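27 Jan 2024

Woke before the alarm with the fan going and the sheet on the floor, and lay there thinking about sourdough. I've become a person who thinks about sourdough in bed. If you'd told me that in September I would have laughed, because in September I was still buying the sliced stuff from the servo and quite happy about it!

Anyway, the starter. It's been sulking all week. It was going beautifully up until the hot spell and then on Tuesday-ish (I've lost track of the days, school holidays do that to me) it went thin and grey on top and smelled like nail polish remover. I rang Yasuo, who gave me the original spoonful, and he said it was hungry and I should feed it more often while it's this warm, and could I please stop keeping it on top of the fridge. I'd thought on top of the fridge was the good spot. The book says a warm spot. The book was written by someone in a stone cottage where it snows.

So it has moved to the laundry, on the shelf above the tub, next to the peg basket, where the tiles keep things a bit cooler. Twice a day feeds. This morning it had come up to the rubber band and a bit past it, with proper bubbles down the side of the jar, and I said hello to it out loud. The dog thought I meant her.

Flour is the other thing. I've been through the cheap stuff and the middle stuff, and last week Hinata brought me back a bag of the Jilska wholemeal from that mill past Sevville, the one with the gravel driveway that takes the bottom off your car. It's lovely. It's also thirsty as anything, and I didn't adjust the water the first time and ended up with a loaf you could have chocked a trailer with. I ate it anyway. Toasted, with a lot of butter, cut thin, it was fine. Okay, it was all right. The chooks had the second half and they weren't keen either.

Today I did it properly. I wrote down the weights, for once, in the back of the old diary so I can find them again. Total dough came to 676 grams, which is smaller than the recipe but it fits my tin and I don't have to wrestle it. I mixed the flour and water and went out to water the tomatoes while it sat. Half an hour, the book says, though I think mine got closer to an hour, since I found caterpillars on the Grosse Lisse and that took over my life for a while. I hate picking them off. I do it with my eyes half shut and the kitchen tongs, and then I have to remember to wash the tongs.

Came back in, added the starter and the salt, and did the folding. I love this bit. You wet your hand and get underneath and pull it up and over, and it's a horrible shaggy mess, and you leave it alone and come back and it's changed its mind about the whole thing. By the third go it was holding together like it meant it. Mum used to knead for ages on the bench, thumping away with the radio on, flour up to the elbows, and I keep feeling like I'm cheating. She'd have had a word to say about the no-kneading. She'd also have eaten it.

I've been thinking about her bread a lot. It was never anything fancy, a high white loaf with a split down the top, and she made it on Saturdays (well, I remember it as Saturdays) and we weren't allowed to cut it hot, and Dad always cut it hot. I've got her tin. It's gone black on the outside and there's a dent in one corner from when my brother used it as a stirrup, long story. I haven't dared wash it with anything stronger than a wipe. I made her recipe once after the funeral and it came out like a sponge for washing the car, and I put the card away and haven't had it out again. I might try it this winter. I'd like to be a bit better at all this first.

Rang Hinata mid-morning to report on the starter and we got onto the subject of the market, which she's been at me about. She does the Maeng Street one, the second Sunday or whichever it is, with her pickles and those little plum things, and she reckons I should take a few loaves and see. I said I've made exactly one loaf this month I'd give to another human being. She said that's one more than the bloke who had the bread stall last year. She did make me laugh. But no, I don't want to. As soon as I'm getting up in the dark to do it for money I'll go off it, same as I did with the cards and the candles. The garage is still full of wicks. I'm keeping this one for me and the neighbours.

Lunch was leftover rice with an egg. Too hot for anything else. It got up to something silly outside by early afternoon and the dough was racing along in the bowl, so I cut the rise short and shaped it before it could go to soup. That's the bit they don't agree on, how far to let it go. Yasuo says poke it. The book says watch it, don't time it. The lady on the Gitness packet (I've got their banneton, the round cane one, a birthday present to myself) says leave it until doubled, but doubled from what? It starts as a blob. I can't tell what two blobs look like. I poked it and it came back slowly and I decided that was good enough.

Shaping was not my finest hour. It stuck to the bench, I panicked, I put down too much flour, and then it wouldn't stick to itself and the seam kept opening up like a coat that's lost its buttons. Got it into the banneton in the end with a good shake of rice flour. Rice flour is the trick, by the way. I'd used ordinary flour before and had to peel the loaf out in strips, and I nearly threw the whole basket over the fence.

Into the fridge it went, with a shower cap on. I bought a packet of 10 shower caps from the two-dollar shop for exactly this and they're the best thing in my kitchen.

The plan was to bake it tomorrow but I wanted bread with dinner, and it's my house, so I gave it three hours in the cold and then turned the oven up as high as it goes with the big pot inside. Yes, on a day like this. I had every window open and the fan dragged into the doorway and I stood in front of it in my bathers feeling like a complete dill. The trick with the pot is the lid, it keeps the steam in while the loaf gets going. I also burnt my wrist on it, same place as last time, so now there are two little lines there, a pair.

Slashed the top with the razor. I went too shallow again. I always get timid at the last second. I did one long curve and it opened up on one side and stayed shut on the other, so the finished loaf has a sort of a lean. But it rose! It came up round and brown and blistery, and when I took the lid off the smell went right through the house and out the front, because Yasuo, who was only dropping off my ladder, came up the path and said, "Well, that's not the one you fed to the chooks."

I made us wait. I channelled Mum and made us wait, and we lasted until the tea was poured, so not long. Bit gummy in the very middle, which is my own fault for cutting it warm (sorry Dad, I understand you now). The crumb was tighter than I'd like down at the bottom, with one enormous hole near the top that the butter fell straight through. But the crust! And the flavour is miles better with the Jilska, nutty, a bit sour but not the kind that gets you in the jaw. He had 3 slices and took the heel home wrapped in a tea towel. I'd better get that tea towel back, it's one of the good ones.

Things to remember for next time, before I forget the lot. More water with the wholemeal, another splash at least. Don't flour the bench so much. Slash like I mean it. Get the long oven mitts, the ones that go up to your elbow, and stop pretending a folded tea towel does the same job. Ask Hinata to pick up another bag if she's out that way, and give her petrol money this time whether she wants it or not.

I fed the starter again at eight and put the discard in a jar for pancakes. There's a lot of discard. There are only so many pancakes one woman can eat, and the crackers I tried from it last weekend were like roof tiles, though I did roll them out too thick and then forgot them while I was on the phone. I'll try them again with some rosemary, the bush out the front needs a haircut anyway.

Cooler change is meant to be coming through overnight. The curtains have started moving a bit already and the dog has come up off the bathroom floor for the first time since lunch, so I believe it.

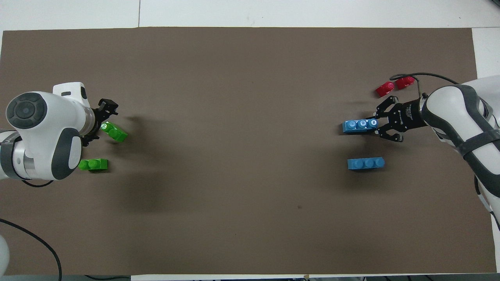
If it does cool down I'll leave the next dough out on the bench overnight and see whether a long slow one gets rid of that tight bit at the bottom. I've got enough of the Jilska left for one more loaf if I'm careful, and there's half a bag of plain white in the pantry to stretch it. Must soak some seeds before bed too. Going to go and do that now while I'm thinking of it.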